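How to run a nightly cleanup job on Mesturix

I put this off for months. My scraper dumps product listings into a database every few hours, and a good chunk of those rows are duplicates or half-empty junk. I used to clean them out by hand whenever the dashboard got slow (so, every Monday, with coffee). Then I finally sat down and moved the whole thing into a scheduled job, and it took less time than one of those Monday sessions!

You'll need a Mesturix project you can deploy to and a Python script that does the cleaning. Mine is called cleanup.py. Yours can be as ugly as you like, as long as it runs from the command line without asking you anything.

Step 1: Make the script run on its own

Scheduled jobs can't answer prompts. My first version had a friendly little "Delete these rows? y/n" in it, and the job just sat there until it timed out. Take anything like that out, or put it behind a flag. I added --dry-run, which prints what would be deleted and then quits.

Also, read your database password from an environment variable. I know it's sitting right there in the file and it works fine on your laptop. Move it anyway.

Step 2: Delete in batches

If you try to delete everything in one go you'll lock the table, and whatever else is writing to it will start throwing errors. I go 1,000 rows at a time with a short sleep in between. Put the batch size in a setting at the top of the script so you can fiddle with it later. 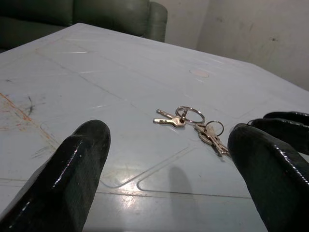

Commit after each batch, too. If the job dies halfway through, the finished batches stay finished and the next run picks up the rest.

Step 3: Add it to the project

In your project folder, make a directory called jobs and drop the script in there. Then open the project config and add an entry with the job's name, the path to the script and any arguments. Mine has --dry-run in the arguments for now. Deploy the way you normally would, and the job should show up in the Jobs tab. If it doesn't, check the indentation in the config. It's always the indentation.

Step 4: Run it once by hand

Hit Run and watch the log. My first dry run found 1,004 rows to delete, which seemed high, so I went digging. I was comparing titles without lowercasing them or stripping spaces, and I was also treating listings with no price as junk when some were just out of stock. After I fixed both, the number dropped to 393. So please do the dry run!

Step 5: Set the schedule

Once the dry run looks sane, take the flag out, deploy again and open the Schedule page. Times are in UTC, and I forgot that, so my "middle of the night" job ran during dinner. Pick an hour when your spiders are quiet, and set the timeout to 10 minutes so a stuck job doesn't hang around until morning.

Donnie Ritchie asked me whether you can chain the cleanup to the end of a crawl and skip the schedule. You can, with a finish hook, but then it runs after every crawl, and once a night is plenty for me.

If you get "module not found" on the first real run, add the missing package to your requirements file and redeploy. Mine was the database driver.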